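초고를 다 쓰고 나서 시점을 바꿔도 될까요? (1인칭 → 3인칭)
글쓰기 나눔터 > 장편 쓰는 사람들 > 고쳐쓰기
2022-06-27 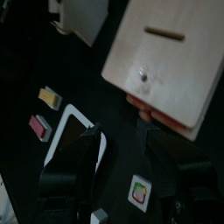 Gopinath Nair
바꾸세요! 다만 전부 바꾸기 전에 한 장만 먼저 바꿔 보세요. 저는 이 말을 글쓰기 모임에서 하도 많이 해서 이제 별명이 '한 장만'이에요. 자세한 답은 아래쪽에 길게 달아 둘게요. 원래 글부터 다들 읽어 보시라고 짧게 먼저 남깁니다.

원글 (작성자: 새벽잉크)
안녕하세요! 가입하고 눈팅만 하다가 처음 글을 올려요. 드디어, 드디어 첫 장편 초고를 끝냈습니다! 원고지로 790매예요. 중간에 두 번이나 접을 뻔했는데 마지막 장을 쓰던 밤에는 너무 신나서 잠을 못 잤어요.

이야기는 '구쿠라(Gukura)'라는 가상의 항구 도시에서 벌어져요. 주인공은 열일곱 살 수습 제본공이고, 스승이 사라진 뒤 남은 장부를 읽다가 도시의 옛 지도가 여러 번 고쳐졌다는 걸 알게 됩니다. 전부 주인공의 1인칭으로 썼어요. 목소리가 처음부터 또렷하게 들려서 다른 방법은 생각도 안 했거든요.

그런데 다시 읽어 보니 뒤로 갈수록 이상해요. 주인공이 없는 곳에서 중요한 일이 자꾸 벌어지는데, 1인칭이니까 보여 줄 수가 없어서 누가 뛰어와서 말해 주거나, 편지가 오거나, 문 밖에서 엿듣는 장면이 돼 버려요. 엿듣는 장면이 다섯 번 나옵니다. 다섯 번이요! 친구가 읽더니 이 도시는 문이 너무 얇은 것 아니냐고 하더라고요.

그래서 3인칭으로 전부 바꿀까 하는데 세 가지가 걱정돼요. 목소리가 죽을까 봐 겁나고, 790매를 다시 쓰는 일이 엄두가 안 나고, 8월 말에 공모전 마감이 있어요. 해 보신 분들 이야기 듣고 싶어요. 나는, 나는, 나는을 '그 애는'으로 찾아 바꾸기만 하면 되는 건 아니겠죠...?

Kwabena Gyamfi
초고 완성 축하드려요! 790매를 끝까지 간 것만으로도 대단합니다. 진심으로요.

찾아 바꾸기는 절대 하지 마세요 ㅎㅎ 제가 해 봤습니다. "나는"을 바꿨더니 "하나는", "만나는", "지나는"이 죄다 엉망이 됐어요. "그 애 하그 애는 남겨 두었다" 같은 문장을 며칠 동안 잡아냈어요. 원본을 따로 저장 안 한 게 더 큰 문제였지만요.

제 생각에는 시점을 안 바꿔도 될 것 같아요. 엿듣는 장면만 줄이세요. 주인공이 늦게 도착해서 결과만 보는 것도 재미있잖아요. 독자는 짐작하는 걸 좋아해요.

Gopinath Nair
약속한 긴 답입니다. 이 주제라면 밤도 새울 수 있어요!

저는 두 번째 장편 《바레르(Barer)의 겨울》을 1인칭으로 370매까지 쓰고 3인칭으로 돌렸습니다. 증상이 새벽잉크 님과 똑같았어요. 저는 엿듣기 대신 신문 기사였습니다. 등장인물이 아침마다 신문을 읽었어요. 참 부지런한 사람들이었죠.

먼저 시험 삼아 한 장을 바꿔 보세요. 첫 장은 고르지 마시고요. 첫 장은 제일 많이 다듬은 곳이라 어떻게 바꿔도 원래 것이 좋아 보입니다. 엿듣는 장면 중에서 제일 마음에 안 드는 걸 고르세요. 그 장면을 문 안쪽에 있는 사람의 시점으로, 3인칭으로, 새 파일에다 처음부터 쓰는 겁니다. 원래 원고는 닫아 두고요. 보면서 쓰면 주어만 바뀐 1인칭이 나와요.

다 쓰고 하루 이틀 묵혔다가 소리 내어 읽어 보세요. 문 안쪽 사람이 갑자기 살아 움직이면 그 소설은 시점이 더 필요한 소설입니다. 밋밋하면 1인칭으로 두시고 Kwabena 님 말씀대로 장면 수를 줄이는 쪽이 맞아요.

목소리가 죽을까 걱정된다고 하셨는데, 여기서 정말 하고 싶은 말이 있어요! 3인칭에서도 목소리는 얼마든지 살릴 수 있습니다. 거리를 바짝 붙이면 돼요. 예를 들어 이런 문장이 있다고 해 볼게요.

나는 장부를 덮었다. 스승님은 또 거짓말을 했다. 하긴, 언제는 안 그랬나.

주어를 바꾸고 나머지는 그대로 두면

미르는 장부를 덮었다. 스승님은 또 거짓말을 했다. 하긴, 언제는 안 그랬나.

투덜대는 말투가 고스란히 남아 있죠? "미르는 스승이 또 거짓말을 했다고 생각했다"라고 쓰는 순간 멀어집니다. '생각했다', '느꼈다', '깨달았다'가 보이면 일단 지워 보세요. 저는 그 세 단어만 표시하면서 원고를 한 바퀴 돌았는데 색칠 공부가 따로 없었어요. 한국어는 주어를 빼도 말이 되니까 이 점에서는 우리가 아주 유리합니다. 시점을 바꿔도 손댈 필요가 없는 문장이 의외로 많아요.

세 번째 길도 있습니다. 주인공 장은 1인칭으로 두고 다른 인물의 장만 3인칭으로 끼워 넣는 방법이요. 이러면 790매를 다 고칠 일이 없어요. 대신 규칙이 있어야 합니다. 끝부분에 가서야 3인칭 장이 불쑥 나오면 독자가 당황하니까 초반부터 섞어 두세요. 저라면 3장쯤에 짧게 하나 넣겠습니다.

마감 얘기도 할게요. 저는 하루에 1000자를 목표로 고쳤는데 지키지 못한 날이 더 많았습니다. 8월 말까지 전체를 바꾸는 건 가능은 해도 마지막에 퇴고할 시간이 안 남을 거예요. 섞는 방법이면 해 볼 만합니다!

새벽잉크 (원글 작성자)
와, 두 분 다 정말 감사해요! Kwabena 님 "하그 애는" 읽고 한참 웃었어요. 저도 그럴 뻔했어요.

어젯밤에 네 번째 엿듣기 장면을 Gopinath 님 말씀대로 써 봤어요. 문 안쪽에 있던 건 리트비넨코(Lytvynenko) 상회의 늙은 서기인데, 저는 이 사람을 그냥 나쁜 사람이라고만 생각했거든요. 그런데 쓰다 보니까 문 밖에 주인공이 있는 걸 알면서 일부러 크게 말하고 있더라고요?! 제가 쓰면서 제가 놀랐어요. 그래서 섞는 쪽으로 마음이 많이 기울었습니다.

하나만 더 여쭤볼게요. 3인칭 장 제목에 인물 이름을 달아야 할까요?

프릴레티 (Prilletti)
달면 편해요. 근데 저는 첫 문장에 이름이 나오는 게 더 좋음. 장 제목에 이름 있으면 누가 죽을지 괜히 계산하게 됨

Gopinath Nair
서기가 일부러 크게 말했다니, 너무 좋은데요! 그럼 앞의 엿듣기 장면들도 그중 하나쯤은 남겨 둘 이유가 생긴 거예요. 이름은 프릴레티 님 의견에 한 표입니다. 첫 문장에서 바로 서기의 이름을 불러 주세요. 아직 이름이 없다면 그것부터 지으시고요!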